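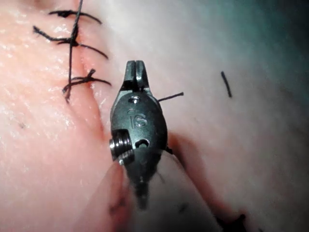 ## Come and sew with us (well, with the robot)

I run the suturing group at the Oston robotics club, and we've got three places going for our next student project, Flurero. We're teaching a surgical robot to put neat stitches in practice pads — harder than it sounds, and much more fun!

You'd come along two evenings a week until April, take turns driving the instruments, and help me sort through the recordings afterwards (there are a lot, so bring snacks). If you can write a bit of Python, lovely. If you can sew on a button, also lovely.

It's open to any student at Oston or Sodau, any year, any course. No pay, I'm afraid, but I'll cover your bus fare and up to £20 a month for bits and pieces.

Fancy it? Drop a note in the Flurero tray at the Kouris Building and tell me which evenings suit you.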